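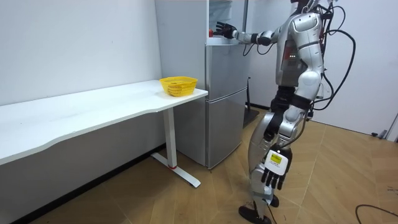

The Top Shelf Problem

Tanner McKinnon on why your fridge is a mess and how to get it back in one evening

Started with a jar of capers. Three jars of capers, to be exact, all open, all mine. I found them in February while looking for butter, and I have been a pest about refrigerators ever since.

Two-door fridge, silver, the kind half my building has. Upper compartment over a lower one. Plenty of room, you'd think. But things go in at the front and get pushed to the back, and the back of a fridge is where food goes to be forgotten. Little things worst of all. A small jar behind a milk carton might as well be in another state.

So, the evening. Block out an hour, put the radio on.

Take everything out of the top first. Everything. Kitchen table, counter, wherever. Do one compartment at a time or you'll have warm yogurt and a bad mood. Smell what needs smelling. I threw out a tub of Yimyam peanut sauce that had gone a color I didn't care for, and a lemon half as hard as a golf ball.

Wipe down. Warm water, a drop of dish soap, dry cloth after. The shelves should slide out but mine stick, so I do them in place with my head practically in the vegetables. Don't forget the door seal. Crumbs live in there, I don't know how.

Now the part people skip – deciding where things live. My rule is eye level for whatever has to be eaten this week. Leftovers, open packages, the half onion. Condiments in the door, tall at the back. Raw meat low down, on a tray, always. Anything small and red or green or otherwise easy to lose goes right up front where a hand lands first when you reach in.

Bins help. I bought two clear ones from Trultberg, the 6 inch, and they fit side by side with a bit to spare. Ellau makes a turntable that everyone raves about and it's fine, good for jars, but it eats up the corners. My sister swears by the Vamow egg rack. I keep mine in teh carton.

Measure before you buy! I came home with a bin 20 inches deep and had to give it to a neighbor, who keeps dog toys in it.

And think about the floor out front. You stand there more than anywhere else in the kitchen, door open, staring. If it's wood, lay a mat, mop up drips right away. Leave space for the door to swing all the way or the drawers wont come out and you'll never clean under them.

Cost me 89 dollars all in, bins and turntable and a new box of baking soda. Could of been less. A friend did hers with old takeout tubs and masking tape and it looks better than mine.

I still go through the top shelf before every grocery run. Five minutes, standing up, list in hand. Last week I was down to one jar of capers, and I put it in the door.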